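Allotment newsletter - autumn round-up
2021-10-11

Right, quick one this time as I'm writing between shifts and the kettle's on. Apologies to anyone who was expecting the summer issue. There wasn't one.

WATER

The big news is the water. Goes off at the end of the month, same as every year, and same as every year somebody will ring me in a panic with a bed full of thirsty leeks. Fill your butts now. The tap by the lower gate is already down to a dribble and Nour Rizk has had a look at it and thinks it's the washer, or possibly the pipe behind the washer, in which case it's a spring job and we'll all be walking up to the top tap until then. Bring two cans, it saves your shoulders.

Hoses: please coil them and hang them up. Found one across the main path last week, full of water, right where the barrows go. If you've borrowed the long green one from the shed can it come back, no questions asked.

COMPOST

Where to start. The bays are full. All of them. Leanne Lambert turned the left hand one on her own over two evenings and got a lovely dark crumbly load out of the bottom, which was gone by the next morning, so clearly there's demand. It's fine to take it! It's there to be taken. But a couple of barrows each, not the lot, and if you take from the bottom then have a go at turning the next one along.

What goes in: peelings, annual weeds, spent plants, torn up cardboard (tape off), grass in thin layers. What doesn't: bindweed, couch, anything with blight on it, cooked food, dog mess, and the pair of trousers I pulled out in June. Cotton does rot down but zips don't.

If yours at home has gone slimy it wants more brown. Cardboard, dry leaves, straw, shredded post. If it's dry and just sitting there, more green and a can of water. Ye-rin Ham swears by comfrey leaves and her heap was steaming at eight in the morning so I'm not going to argue.

LEAF MOULD

Separate thing, easily forgotten, dead easy. Leaves in a bin bag, stab a few holes, damp them down, shove behind the shed and forget about it for a year. Two is better. Oak and beech are good, plane takes forever, holly don't bother. The council sweepings from the road are full of crisp packets so stick to the ones off the big trees on the north side - there are plenty.

SEED ORDER

Goes in at the end of the month. The list is pinned up inside the shed door, add your name and what you want and write so I can read it. Last year I ordered one of you 22 packets of parsnip becuase the two looked like it had a friend. We did use them. Sort of.

Recommended by people who grew them this year:

Brernalia, the climbing bean. Ro-un Yeon had it up the side of the greenhouse and was still picking in the last week of September. Stringy if you let them go so pick young.

Irau, a small squash, stores well, skin like armour. You'll want a proper knife. Sweet though, and it roasts without going to mush.

Vlad, beetroot, very dark, didn't bolt in the hot spell when mine all did. Stains everything.

Grurno potatoes had a mixed report. Good crop, good flavour, slugs adored them. Ye-rin Na lost half of hers and I lost nearly all of mine. The plots up the slope did better so maybe it's a drainage thing. Would try again higher up, wouldn't bother down by the ditch.

GARLIC

Get it in. Now till the end of November is fine but earlier is better while the soil's got a bit of warmth left. Pointy end up, a hand's width apart, just under the surface, and go round the next day to push back the ones the birds have pulled. Supermarket bulbs are a gamble, some do nothing. There are a few spare bulbs in the tray on the shelf, 50p each in the tin.

SHED

Needs sorting. There are five rakes and no fork. If you've got the fork you know who you are. The roof felt is lifting at the back corner and wants doing before the winds get going, Leanne has the nails and the felt, what she hasn't got is somebody to hold the ladder. Half an hour's work. Give her a shout.

Also the padlock. Scramble the numbers after you close it, all of them, not just the last one.

WAITING LIST

Stands at 17. I know it's frustrating if you've got a friend on it. One plot will probably be split in two over the winter, so that'll move it on a bit. If you're struggling with yours, please say. Nobody minds! Sharing a plot is allowed and there are people on the list who'd happily come and dig half of somebody else's in return for a row of spuds.

BONFIRES

Not before dusk, not when the wind's towards the houses, and check for hedgehogs. Move the pile the same day you light it, don't just poke it with a stick. No treated timber, no plastic, no carpet. There's been carpet.

SOUP

Nour is doing the soup again for the last work morning, squash if we've got enough, leek and potato if not. Bring a mug and a spoon. Date to follow once I've found out when the chipper's free. Jobs for the day are clearing the ditch, strimming the path by the railings and moving the woodchip, which has been dumped in front of the gate again, so wear boots.

Any surplus apples, leave them in the crate by the noticeboard and take what you fancy. Windfalls on the left, keepers on the right, and no bruised ones in with the keepers please, one bad one and the lot goes. 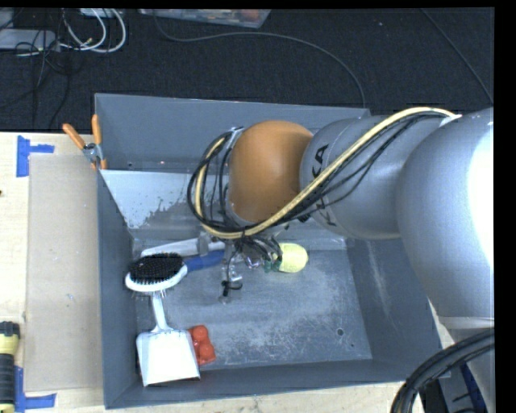 And last of all, rents. Due at the end of the month, same amount as before, cash or transfer, plot number on the envelope or in the reference. If it just says "allotment" I've no idea who you are.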